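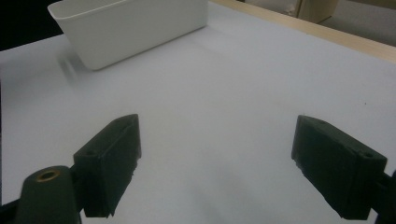 Nygård bringt leises Netzteil Lillach 841 in den Handel

14.10.24 – Mit großer Freude, und nach einem doch recht langen Sommer im Messlabor, stellt Nygård heute das PC-Netzteil Lillach 841 vor. Es leistet 841 Watt, ist vollmodular und lässt seinen Lüfter bei geringer Last ganz stillstehen. »Wir haben im August noch einmal die Lüfterkurve überarbeitet, weil uns das Anlaufen einfach zu forsch klang«, erzählt Produktleiter Bereket Jemal. »Jetzt sind wir wirklich von Herzen zufrieden!«

Den Vertrieb übernimmt wie schon beim Vorgänger Fistov. Die erste Auflage umfasst 1.000 Stück.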